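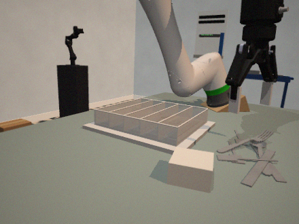 What the Cutlery Robots Taught Me About My Own Drawer

I test household sorting methods for a living, or at least for the part of my living that Drorkano pays for, and most of my working day goes into watching a simulated robot arm try to put forks away. My sister finds this hilarious. But I've picked up more useful habits from those runs than from years of tidying my own kitchen, so I've been collecting them for this page.

A little about the work first, and then the tips, I promise.

Our setup is a computer model of a table with a cutlery tray on it – five long, narrow compartments – and a jumble of flat gray utensils lying next to it. We change one thing at a time (how the pile starts out, which way the tray faces, what the arm is told to pick up first) and run the job over and over. Sulastri Santoso runs the comparisons and is very strict about the one-thing-at-a-time rule. I used to be the person who changed three things and then declared victory. She cured me of that by June.

The result we were all chasing was pick order. We had one plan we called Grulteo, which takes whatever piece is closest to the gripper, and another called Steveo, which takes whatever piece has nothing lying across it. Same tray, same pieces, same starting piles. Steveo put every piece in its compartment in 93 runs out of a hundred. Grulteo didn't come close, and most of its bad runs went wrong on the very first grab, when it tugged at something with a fork lying over it and sent the whole heap sliding.

I went home and emptied my dishwasher basket the Steveo way that same night. Yes, really!

Tip: take the top piece, whatever it is

If you dump clean silverware on a towel to sort it, don't go hunting for all the forks first. Pick up what's lying free on top and put it where it goes, then the next free one. It feels slower because you're jumping between compartments, but you stop dragging knives across the pile, and your spoons won't get those tiny scratches. With small children's cutlery this matters less. With the good set it matters a lot.

Tip: spread before you sort

Before the pick order tests we did a smaller round on how crowded the pile was. Spreading the pieces a bit wider helped both plans, and it helped Grulteo the most. At home I just give the towel one gentle pull from each end so things roll apart. If you've got sharp knives in there, take those out by hand before you pull anything, please, and dry them separately.

Tip: keep the pile on one side and the tray on the other

I used to sort with the tray right in the middle of everything, pieces all the way around it, and I was forever reaching across myself. Now the tray goes on my left and the pile goes on my right (I'm right-handed, so flip it if you aren't). Leave a hand's width of bare counter between the two. You want somewhere to set down a piece you've picked up the wrong way around.

Tip: turn it in the air, then lower it

Long pieces in narrow slots are a pain. A blade that comes in even slightly crooked lands across the divider and sits there. In our runs, we got cleaner drops when the arm lined up the piece with the slot while it was still well above the tray and then went straight down. When the arm tried to turn and lower in one motion, it clipped the partitions. I do it the same way now with my bread knife and the long serving spoons, and I hardly ever have to shove anything flat so the drawer will close.

Tip: stop the tray from creeping

This one came from Chin, which is our name for the test series where we let the tray slide a little when it gets bumped. A tray that moves a finger's width is enough to spoil the next drop. My drawer tray at home was doing precisely that every time I yanked the drawer open. A strip of rubbery shelf liner underneath fixed it. Cut the liner a touch smaller than the tray so it doesn't curl up at the edges. If your tray is a lot narrower than the drawer, wedge a folded dish towel down the side – ugly, but it holds.

Tip: test your own drawer

You can run a perfectly decent comparison in your kitchen. Pull out 12 pieces, drop them on a towel, and time yourself putting them away. Do it two ways, and switch which way goes first each time, or you'll just be measuring how warmed up you are. Write the times down! I was sure that sorting by type was quicker for me until I looked at my list.

One warning about reading too much into our numbers. Simulated forks are very well behaved. They don't have dried oatmeal on them, they don't nest together the way my teaspoons do, and there's no cat. Sulastri has the next round planned with spoons that stack, and I expect Steveo will have a harder time of it, because with nested spoons the top one tends to bring its neighbor along.

For nested spoons at home I slide the top one sideways with my thumb before lifting. If you've got a better trick, send it to me and I'll try it on my own pile first.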